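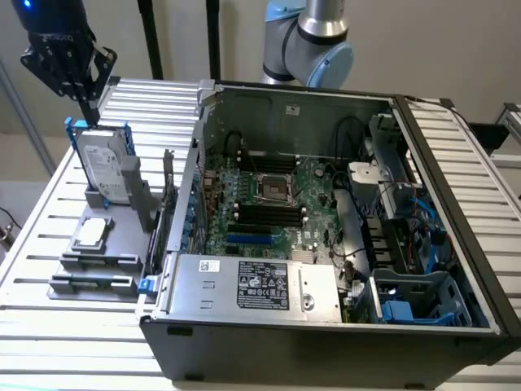
The gripper and a hard drive in its blue caddy, with the rest of the parts in their holders.

Every October I get to write a wish list, and every October Reijo Tikkanen gets to cross things off it. He controls the equipment money at Gillton and he's pretty cheerful about it, which doesn't help.

My first draft this year was all arm. Reach, payload, a nicer controller, a page and a half of it. Reijo read it standing up and asked what was going to hold the memory sticks. I had put down 200 dollars for "misc. holders." He circled that in pencil and wrote "ha."

Fair enough. A hard drive won't stand on end just because you asked it to, and the processor wants a seat of its own. So does the expansion card. Each of those gray holders is somebody's afternoon at a CAD screen, then a second afternoon when the first one comes out a hair tight. I priced ours at Ahonen and at Fulletex. Ahonen was cheaper by 20 percent and wanted 3 weeks longer, so naturally I've changed my mind twice.

Then there's the stuff I never put on a list because it's boring:

- spare gripper fingers (they're small and they vanish)
- old desktop towers to practice on, preferably all the same model
- a table you can bolt things to anywhere, including the place you didn't think of
- cable ties, in quantities that look like a typo

The current version has 70 percent of the budget going to things that aren't robots. Reijo calls this maturity. I call it a Tultier quote I had to delete, and I still have the brochure in my desk drawer.

He wants the final numbers by noon. I'm keeping the cable ties.

Filed under: Shop Money, Robots
Last updated: October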